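Why I've stopped buying from Ornamport, and why I think you might too

2018-10-16

I've never been much of a boycotter. My mum was — she went years without certain oranges, and I remember standing in the greengrocer's as a small boy, mortified, while she asked the man exactly where each crate had come from. I swore I'd never be like that. Well, here I am at middle age, reading the backs of jars.

What changed my mind was the port at Warken. If you've not been following it (and why would you, it's barely made the papers here), the short version goes like this. The dockside families at Warken were told they'd have to move so that the harbour could be widened. They said no. The provincial government sent in the police, and the police stayed. There's been a curfew along the waterfront ever since, and 128 people are still being held without having been charged with anything. Ornamport, which ships a good deal of the homeware and tinned fish you'll find in shops round our way, leases the new berths. It pays rent to the same people who gave the order.

Ornamport says it's a tenant and that tenants don't make policy. I've turned this over a lot, because on the face of it it's a fair point. I rent my flat and I don't get a say in what my landlord does with his evenings. But if I knew he'd thrown a family out on the street so I could have their front room, and I'd signed the lease anyway and asked for a bit of extra parking, I don't think I'd get to shrug about it.

Does it do any good, though?

This is what everybody asks me, usually in the pub, usually with a bit of a smile. And I'll be straight with you, I don't know. One man in Tukbridge not buying sardines is neither here nor there. I'm well aware of that.

But we got 1,511 names on the petition to the town council, in a place where you can't get a dozen people to agree on bin day, and the council has now said it will look at its own suppliers in November. That's something! The two shops on the high street that stocked the tinned fish have gone quiet about reordering it. I can't prove we had anything to do with that, and one of the owners told me flat out that we hadn't, but I've known him a long time and he did go a bit pink.

Then there's the other argument, the serious one, which is that boycotts hurt the wrong people. Dockers need wages. If the ships stop coming, the first ones to feel it won't be the directors. I used to find this one hard to answer, until I heard Bevan Mahuika speak at the Methodist hall last month. He grew up in the old fishing quarter at Wi, just along the coast, and his brother still works the cranes. Somebody put exactly this question to him and he said his brother's union had asked for the boycott, in writing, and that he'd be grateful if people would stop worrying on his brother's behalf and start listening to him. There was a bit of a silence after that. I wrote it down on the back of my parking ticket.

I do think there are ways of doing it badly. I've no time for shouting at the lad on the till, who's on minimum wage and didn't choose what goes on the shelves. And I can't be doing with the people who turn it into a test, where you're a traitor if you've got an old Ornamport lampshade in the spare room. I've got one myself. It's staying where it is until it falls to bits.

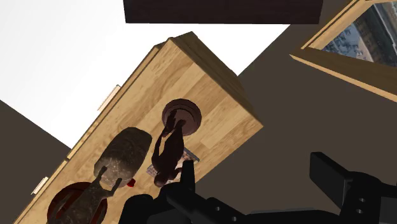
What I'd ask you to do

Not a lot, really. Check the label next time you're after something for the kitchen, and if it's come in through Warken, put it back and buy a different one. Write to our councillors before the November meeting — a letter is better than an email, and a short one is better than a long one (I know, I know). Ask them who supplies the council and whether anyone has bothered to look.

And if you've got money in a pension, ask where it's invested. I rang mine and was on hold for the best part of an hour, and the young woman I got through to in the end said I was the fourth person to ask her about Warken that week. I'd love her to lose count. The phone number should be on your annual statement, usually at the bottom of the second page.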